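Asteck - Automação e Serviços
@asteck
21 nov. 2022

1/ Recebemos com frequência a mesma pergunta de clientes, escolas técnicas e oficinas de reparação: as máquinas já conseguem fazer as tarefas de bancada e as tarefas de casa que hoje ocupam pessoas? Publicamos nesta sequência a posição da Asteck sobre o assunto.

2/ A resposta curta é: algumas, em condições preparadas. A resposta longa depende de três elementos que raramente aparecem nos vídeos de divulgação - a variação das peças, o tempo de preparação do posto e quem resolve a falha quando ela ocorre.

3/ Em abril, a direção técnica pediu à engenheira Milagros Cifuentes um levantamento das operações realizadas na nossa oficina de Clendport. Foram registadas 77 operações distintas, desde a abertura de caixas até à etiquetagem final.

4/ Dessas, 65 continuam a ser feitas à mão, do princípio ao fim. As restantes admitem algum grau de automação, quase sempre com um operador por perto. Consideramos que estes números devem ser lidos com prudência: referem-se a uma única oficina.

5/ Mantém-se a distinção entre movimento e tarefa. Levar um objeto de um ponto a outro é, em muitos casos, um problema dominado. Montar, encaixar, ligar um cabo ou soltar uma patilha exige força controlada e correção durante o contacto.
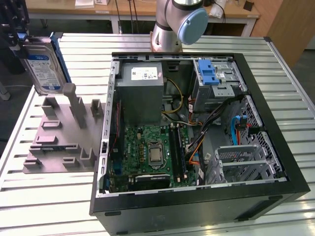
6/ A manutenção de computadores de secretária ilustra bem essa distinção. Para uma pessoa com prática, trocar um disco rígido é trabalho de poucos minutos; para um braço robótico, é uma sucessão de decisões. O disco tem de ser agarrado sem esforço excessivo sobre a moldura azul que o segura, orientado e alinhado com a baía. No interior da torre, há cabos de alimentação amarelos e pretos, um cabo laranja junto às memórias e um feixe preto que atravessa a zona entre a baía e a placa-mãe. Nenhum deles é rígido, e o seu traçado muda de um equipamento para outro.

7/ Os cabos são, na nossa avaliação, o principal obstáculo. Uma peça metálica pode ser descrita por um desenho. Um cabo não tem forma fixa, cede quando é tocado e pode prender-se onde não se espera. O técnico afasta-o com um dedo e nem regista o gesto.

8/ Os suportes feitos à medida ajudam bastante. Um disco apresentado sempre na mesma posição dispensa uma parte da perceção visual. Convém, no entanto, contabilizar o custo: cada novo formato de peça pode obrigar a desenhar outro suporte, e essas horas pertencem ao projeto.

9/ Nas tarefas domésticas, a dificuldade aumenta. Uma cozinha não tem gabaritos nem posições de referência. Dobrar roupa, arrumar loiça ou limpar uma bancada ocupada são trabalhos que uma criança aprende e que nenhum sistema avaliado por nós executa com a regularidade que exigiríamos num contrato.

10/ A equipa de Cáceres defende uma leitura mais otimista. Os colegas observam que os sistemas treinados com demonstrações humanas lidam melhor com pequenas variações do que a programação ponto a ponto. Partilhamos a observação; divergimos quanto ao prazo.

11/ Para quem pondera investir, deixamos 2 recomendações. Peça para ver a operação repetida com peças diferentes, escolhidas por si no momento. Pergunte também quantas vezes uma pessoa teve de intervir durante o último turno completo.

12/ O projeto Brornetti, dedicado à desmontagem e à recuperação de componentes informáticos, prossegue com estes critérios. O relatório do levantamento de Clendport pode ser solicitado por mensagem privada - indique, por favor, a entidade e o setor de atividade.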